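Speaker notes: Corrections in a small newsroom
July
By Guilan Cao

Start without the title slide. People will still be finding seats.

Thank the organisers, say who I am. I edit the corrections column at the Grundaner and I used to sub-edit there. I'm not a media lawyer. If anyone has a live complaint they want advice on, they should ring a media lawyer before they talk to me.

The talk is about what happens after a newspaper gets something wrong: who hears about it, what gets changed, what the reader is told. I'm leaving defamation out. Most of what we fix wouldn't interest a court. It's a misspelt surname in a netball report, a council vote recorded the wrong way, a photo caption with two brothers swapped.

Opening story: the caption. We ran a picture of the two Lu brothers at the opening of the rebuilt swimming pool and had their names left to right in the wrong order. Their mother rang the front desk. The front desk wrote it on a sticky note. The sticky note went to the sports desk, as the pool was a sport story in the mind of whoever was answering the phone. The web caption stayed wrong for eleven days. The print paper never mentioned it. Pause here. She rang again, and the second call was much less polite, and fair enough.

Go from there into the old system. There were several ways a mistake could reach us: phone, email to the reporter, email to the general inbox, a comment under the article, a message on the paper's social account, someone telling a reporter at the footy. Each had its own person, and those people mostly didn't speak to each other about it. A reporter who got an email could open the story and fix it quietly. Plenty did, and I did it myself when I was reporting. You feel embarrassed, you change the figure, you write back to say thanks.
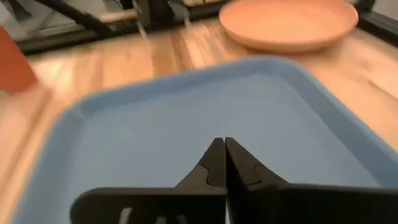
The trouble with the quiet fix is that the people who read the first version never hear. Somebody has already quoted it in a submission to council, or shared a screenshot. When they come back to check, the story says something else and has no note on it. Now they think we're hiding something, and they have a point.

Ask for a show of hands: who has made a quiet fix? Wait. Put my own hand up.

What we changed first. One address for corrections, printed on page two and at the foot of every story online. The reporter who gets an error report by any other route forwards it there before replying. That was the whole first stage. It took a fortnight to write down and most of a year to get people to do it.

Second stage was the log. It began as a spreadsheet and now lives in Datbridge, along with the story files. Every report gets a line: date in, who reported it, the story, what they say is wrong, what we found, what we did, date closed. We log the ones we reject as well. If a reader says a figure is wrong and we check and it's right, that stays in the log with the source next to it. The next person to complain about that figure gets an answer the same afternoon.

Slide: 927 entries since the log opened. Leave the number up for a moment, then say what it includes. It's reports, and a good many are duplicates or disagreements with an opinion column. Don't let anyone leave thinking we've printed 927 mistakes. Someone will put it in a post otherwise.

Types of error, in the order we see them most:

Names. Spelling, mostly, then the wrong first name with the right surname. Reporters copy names from an old story of ours and carry the old mistake forward. We now ask people to spell their name aloud at the end of an interview even if the reporter has known them for years.

Numbers. Millions and thousands. Percentages against percentage points. A rate rise described as the total rate.

Attribution. Right words, wrong councillor. Happens at long meetings when the reporter is working from audio.

Headlines. The story is fine and the headline says more than the story does. These used to be argued over endlessly because the reporter would say, correctly, that they hadn't written it. We stopped asking who wrote it. The log has no column for whose fault it was. (If there's time: explain that we did have that column at the beginning and people stopped reporting their own errors inside a month. We deleted it.)

Wording of the note. Read out a bad one first. "An earlier version of this article contained an error. This has been amended." Tells the reader nothing. Then a better one: "This story said the council voted to close the library branch. It voted to defer the decision." Says what was wrong and what's right. Repeating the error bothers some editors, and there's an exception where the mistake itself did somebody harm and repeating it would do more. In that case we say what's correct and describe the mistake in general terms.

Where the note goes. At the bottom for spelling. At the top if the error changed the meaning of the story. Lanying Dong, who was chief of staff when we wrote the policy, pushed for the top every time. I pushed for the bottom for most things. We tried it her way through one winter and the readers we asked found a note over a misspelt street name silly, so we ended up with the split. She still disagrees with me and may well be in the room. Check beforehand. 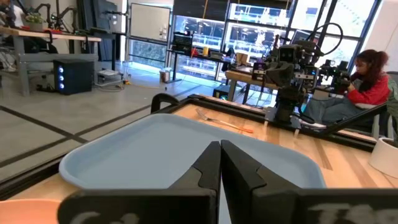 Guilan Cao

Print is harder. The story is gone, the paper is in the recycling. We run corrections on page two, same spot each edition, same type size as the briefs. If there are none we leave the heading off. I know other papers that keep the heading and print "none today". I don't like it, as it reads as a boast.

Social posts. This is the section where people take photos of the slides, so slow down. If we posted the wrong version, we reply to our own post with the correction, and we pin the reply. We delete the original only if it names the wrong person in connection with a crime or an injury. When we delete, we post to say we've deleted and what was in it. We don't edit silently on platforms that allow editing.

Personal accounts. A reporter who shared the story shares the correction as well. It's in the policy but I'd call it a strong request. Staff have asked whether the paper can tell them what to do with their own accounts, and I don't have a tidy answer. What we say is that if your bio carries the paper's name, readers will treat your post as ours.

Related: reporters arguing with readers who point out mistakes. Someone writes "you got this wrong, do you people even check". The reporter is tired and has been up since five for the police rounds, and writes something sharp. Then the exchange is what people see and the correction gets lost. Our rule is to thank them, pass it to the corrections address, and leave it. If the message is abusive, don't reply, but log the error anyway. Rude people are sometimes right about the spelling.

The archive. Stories before 2000 exist only as scans, so we can't put a note on the text. For those we keep a separate page, listed by edition. It gets very little traffic. Local history people use it. A family wrote to us about an obituary from their grandfather's time with the wrong birthplace, and it mattered a great deal to them that it was put right somewhere they could point to.

Cost. I'll be asked. The work comes to a few hours a week of my time, more in election periods. No extra staff. The Datbridge licence we already had. At the Modetti, which is a smaller paper than ours, the editor does the lot on a shared spreadsheet and it works well enough.

What hasn't worked. The reader panel folded. The monthly email to staff listing errors felt like a naming exercise even with names off, so I dropped it and I now go through a few at the news meeting. Comments under stories are still a gap. We don't read them all and errors get reported there and missed.

If running short, skip the archive. If running over, skip cost and take it as a question.

Likely questions:

Do corrections hurt trust? We don't have good figures on that and I won't pretend to. The letters we get are mostly from people pleased to have been answered.

What about corrections to sponsored content? Same address, same log. The advertiser is told, the advertiser doesn't get a say in the wording.

Do you correct opinion columns? Facts, yes. Opinions go to the letters page.

Can we have a copy of the policy? Yes, printed copies on the table by the door, and they can take it and change the names.

Finish on the policy handout and go to questions.

More talk notes
Taking names down properly: a session for cadets
Writing headlines for stories you didn't report
Covering council from audio
Running a letters page

Contact the corrections desk | Copyright Grundaner | Back to top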